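Review: Woder hand-guiding kit for two-arm teaching, eight weeks in

We bought the Woder kit in October to teach our pair of small arms by demonstration. Until then we were driving them from a game controller, and every session felt like parking a truck. The kit is a pair of leader arms you hold and move, plus software that records what the follower arms do. You move, they copy, you press the pedal when the attempt is done. I paid for the two-arm version and have recorded 1327 attempts with it, nearly all of them picking up and placing blocks.
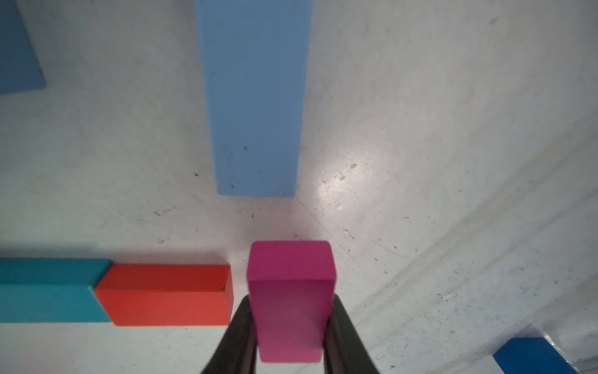 Grip feel is where most of these kits fall down, and the Woder does fairly well. The leader handles have a light spring, so you can close slowly and stop when you meet something. With a block held upright between the fingers, like the pink one, I can keep a steady squeeze without my hand getting tired. Laying blocks end to end, the way the red and teal ones are, takes more care. The followers lag a little on fast moves, and if you rush the last inch you will push the neighbor out of line. Slow down there and it's fine.

Setup took me one evening. The manual is thin on calibration - it tells you to put both leaders in the rest pose but the drawing shows only one. I copied the pose for the other side and it worked. The pedal cable is too short for a standing desk. I added an extension.
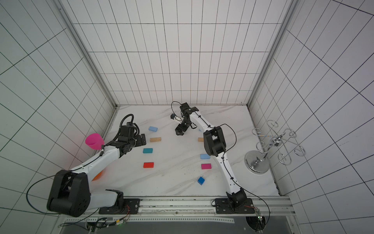 Working two arms at once is a skill of its own. My first 75 attempts were mostly junk, with one arm waiting while I thought about the other. What helped was giving each arm its own half of the floor and crossing over only when the task called for it. The software lets you mark an attempt as bad right after you finish it, and I use that button a lot. I kept 69 percent of what I recorded. I'd like a way to trim the dead time at the start of a recording, which my old Garuvik software had.

The wrist view deserves a mention. You can show it large on the screen while you teach, and I now do most of the fine positioning from it. Depth is hard to judge that way, so I still look up at the arms before closing the fingers.

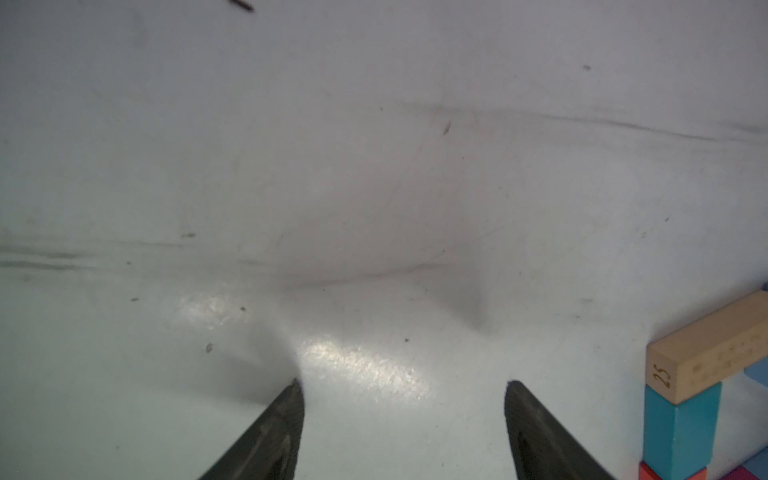
Emiliano Ochoa wrote in to disagree with me on the springs. He finds them too weak, and after an hour he can't tell a half-closed hand from a closed one. He swapped in the stiffer set that Dalari sells and says his attempts came out more even, though his forearms complain.

I tried the stiff set for an afternoon and went back. For long sessions I prefer the stock ones. If you only teach short tasks, his way may suit you better.

Four stars. I'd buy it again, with a longer pedal cable.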